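Hanging unlined curtains in a small kitchen

Posted 22 Mar 2026

Hem length is where most of my mistakes have come from. I have now made curtains for three kitchens, and the first set, in the Flalstead flat, shrank in January on its first wash and hung well clear of the sill for as long as I lived there. I had bought cotton straight off the bolt and cut it the same evening.

The method since then has been dull and reliable. Wash the cloth at the temperature you intend to use later, dry it fully, press it, then measure. Severino Aranda, who sewed stage drapes in Tastdale for years, told me to hang the panels with the hems only pinned and leave them for a few days. Loosely woven cloth drops under its own weight. A tightly woven polyester hardly moves, and can be hemmed the next morning.

Fullness is the second decision. I use a flat width of twice the track length for anything plain. For a track of 200 cm that means 400 cm of cloth before side hems, which in most widths requires a seam. Place the seam behind a fold, toward the wall end.
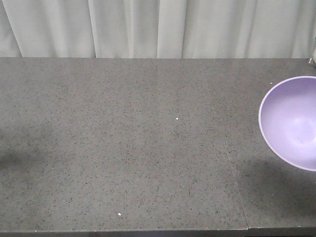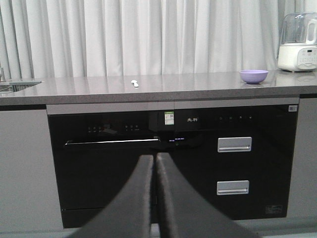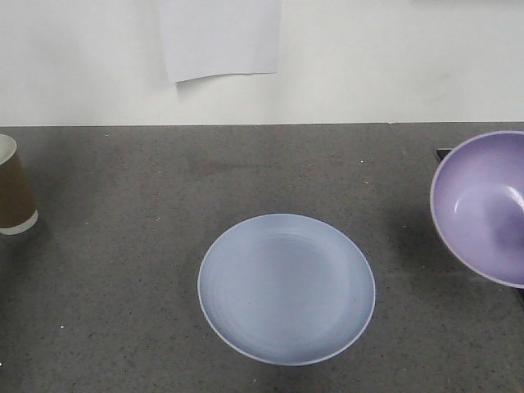
Color is a harder choice than it looks in the shop. Raed Masri sent me home with five whites, and under a warm bulb two of them turned yellow while one went nearly blue. The test I use now is a sheet of plain paper fixed to the wall, like the one over the gray speckled counter in the last picture, where the paper is a slightly cooler white than the wall around it. Hold each sample between the two and look at it by day and again by lamp. I reject anything that reads cooler than the paper.

Track comes next. I fitted a Gethin rail with the brackets 23 cm apart, closer than an unlined panel needs, but the plaster was poor and I wanted the load spread. Gliders should run freely before any cloth goes on. If one sticks, file the joint — oil will find its way to the heading tape.

I have not settled on a heading. Pencil pleat is forgiving to sew and untidy to draw back. Rosalía Casado prefers wave tape and has offered me the end of a roll, so the back door panel will probably get that.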